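I have used the Drumow hand-held gripper kit from Sernilier for 16 weeks, and I think the price is fair but the pads are not.

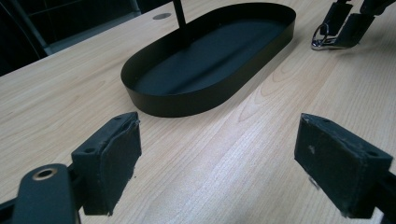
Vasseur sells a similar kit with harder pads. They hold less well on thin metal, I admit, but they keep their edges. With Drumow I must order 2 new sets before December – each one costs 49 dollars, and this is not written on the offer page. A buyer should see it there, next to the price of the kit.

The arms I like very much. The brass bushings are a serious choice at this level.

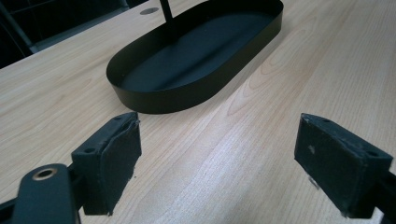
*Drumow fingers in front of the oval tray. The left pad is frayed at the edge.*

My opinion is simple: Sernilier should put spare pads in the box, even if the kit becomes more expensive. I would pay it.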